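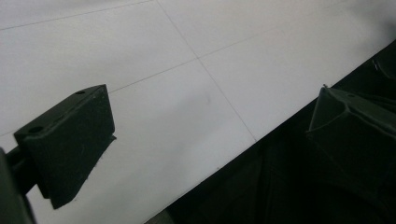

Open gripper against a white paneled surface.

Zimel is hiring two Floor Partners for its packing hall in Juvska

Yes, we know about the title. It came out of a workshop. Until last spring the job was called "packer," and you should picture a packer who now has an opinion on grippers and is paid a bit more for having it.

Zimel packs and ships replacement parts for kitchen appliances: knobs, seals, hinges, drawer runners, the little plastic foot you never notice until the refrigerator starts rocking. We used to pack all of it by hand. Part of it is now packed by Du, our robot arm, under a program the management calls Rellusora and everyone on the floor calls Du.

Du is good at knobs. Du will pack knobs through lunch, through the fire drill and through the director's speech about knobs. Du is less good at rubber seals, anything shiny, anything in a bag, and anything that arrived in a slightly different box than last month. Those come to you.

What the work is like

You will spend part of each shift packing, the way people here always have, and part of it showing the gripper how a thing ought to be picked up. That means holding the tool yourself, closing it on a part, setting the part down, opening the fingers and starting over.

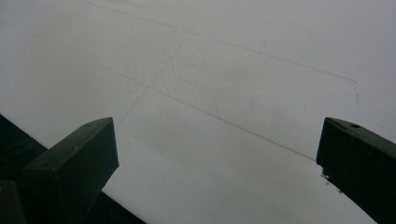 It is quiet work, easier on the back than the old line and harder on the patience. Expect to repeat the same pick until you see drawer runners when you close your eyes. You will also clear jams, write up what went wrong in plain words, and tell the engineers when an idea of theirs will not survive contact with a bag of hinges. They have asked for this. Some of them even like it.

What has changed, since you will ask at the interview anyway

No one was let go when Du came in. A few people retired and were not replaced, and it would be silly to pretend those facts have never met. The heavy lifting at the end of the line is gone and so is most of the overtime, which some of us miss more than the lifting. Breaks are taken when you need them, because the arm does not care and the line no longer stops for you. Several of us found this strangely lonely, so the morning coffee is back to a fixed time by popular demand.

You should have

Steady hands and decent eyesight, glasses included. Some experience in a warehouse, kitchen, workshop or anywhere else that things have to be put down carefully. Enough English to write a note the next shift can follow. No programming. If you can program, please apply anyway and try not to fix anything in your first week.

Terms

The contract runs for six months to begin with — after that we both decide whether to keep going. There are three shifts and you will rotate through them. The first two weeks are paid training alongside someone who has done the job. Work shoes are provided, and so is a locker that mostly closes.

To apply, send a short letter and a list of past jobs to Jolien Peeters, Packing Hall, Zimel, Juvska, before the end of October 2018. Letters are read by Jolien. Du has not been trained on paper.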